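Gritoso combination stone, item 1605

Back in stock as of October. Same stone as before, new box, the box is nicer. Price went up a little and I'm sorry, freight.

Two-sided sharpening stone for kitchen knives. Coarse side is dark, fine side is the greeny yellow one that everybody calls Grellow, so now we call it that too and it's printed on the box. Water only. No oil. If you put oil on it once it's an oil stone forever and it won't cut right, please don't write me about it.

Sold with the Cáceres base, which is a cork block with a rubber strip glued underneath. Base is sold separately too if you already own the stone. Won't slide on a wet counter unless the counter is really greasy.

What it's good for: chef knives, paring knives, cleavers, most pocket knives. Cheap stainless does great on it. Harder steels take longer, still fine. Garden shears if you take them apart first.

What it's no good for: bread knives, any serrated thing, ceramic blades, scissors (you can do scissors but I'd send them out). Also do not do your single-bevel knives on it unless you know what you're doing, the fine side isn't flat enough out of the box for that. Flatten first.

Soaking. Coarse side wants a soak, 16 minutes is plenty. Fine side just splash. Since they're glued together you can't really soak one and leave the other, so stand it in a shallow tray, coarse side down, water up to the glue line. Leaving it in the bucket overnight will soften the glue. Had two come back that way last winter, both swore they didn't. The glue was mush.

How I use it, quick version:

Put base on the counter, stone on base, coarse side up if the knife is really dull. Light pressure. Lighter than you think. Heel to tip, edge leading or trailing, I don't care which, people fight over this. Keep going until you feel a burr all the way along the other side, then swap. Flip stone. 32 light passes a side on the Grellow and then drop down to 4 with almost no weight on them. Wipe. Try a tomato.

Leave the mud on the stone while you work. It's doing the cutting. Folks keep rinsing it off and then tell me the stone is slow.

Angle. Whatever the knife came with. Color the edge with a marker, take a couple passes, look where the ink came off. If it's gone up at the shoulder you're too low. Only at the very edge, too high. Best trick there is and it costs a marker.

Flattening. It will dish. All of them dish, the coarse side quicker. Draw a pencil grid, rub it on the flattening plate under running water till the pencil's gone. We have plates. Wet and dry paper on a piece of glass works too and is cheaper, you didn't hear it from me.

Drying. On its edge, out of the sun, not on the radiator. Especially not on the radiator. A day or so before it goes in the drawer. Don't let it freeze when there's still water in it, so no unheated garage in winter.

Chips. A small chip on the corner in shipping is normal and doesn't matter, knock the corner back with the plate. A crack through the stone is different, send me a picture and I'll replace it. Keep the box till you've looked it over.

Shipping. Stones are heavy so there's a surcharge outside the lower states, the cart will figure it out. Orders in before noon go the same day if Floarea is in, otherwise next morning. We can do two to a box, more than that and the corners suffer.

Returns. Unused, dry, in the box. Once it's been wet it's yours.

Also asked a lot: yes the dark side smells a bit when new. Goes away. No we don't do the old three-inch pocket version, the maker dropped it. We might have a few odd ones without boxes, ask. Gift wrapping, no.

Goes well with: Furnisness flattening plate, the leather strop (plain, you load it yourself), green compound, spare Cáceres base.

- Merle Harawira, Furnisness Sharpening Supply

Comments

tollgate_kitchen: Bought the older one off you, still going. Is the new Grellow side any different? Mine feels a touch softer than what my brother got.

Merle: Same recipe. Older ones do feel softer when they've been soaked a lot. Flatten it and see, I bet it comes right back.

Pim R.: Took me three evenings to stop rounding the tip. Lift the handle a little as you get to the curve, that's what fixed it for me. Maybe add that to the page? Otherwise very happy, does a good job on my old carbon slicer. Rusts if you look away though.

Merle: Good one, will add. Wipe the carbon knives between sides, dont wait till you're done.

Dunnoe: Base came with the rubber strip half off. Stone is great. Base, meh.

Floarea Chiriac: Sorry about that! New strip is in the mail, peel the old one all the way off first and wipe the cork with a dry cloth or it won't stick. If the cork itself is torn just tell me and I'll send a whole base.

hollisb: Can I use this on a hatchet?

Merle: Coarse side, sure, but hold the stone and leave the hatchet still. Little circles. Keep your fingers below the top of the stone. You'll wear a groove in it if you only use the middle, so move around, and do the hatchet before you flatten and never after.
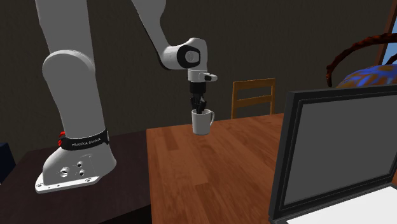
And get the nicks out with a file first, or you'll be there all night and there'll be no stone left for the kitchen knives.

Furnisness Sharpening Supply | Contact us | Shipping and returns | All rights reserved | Back to top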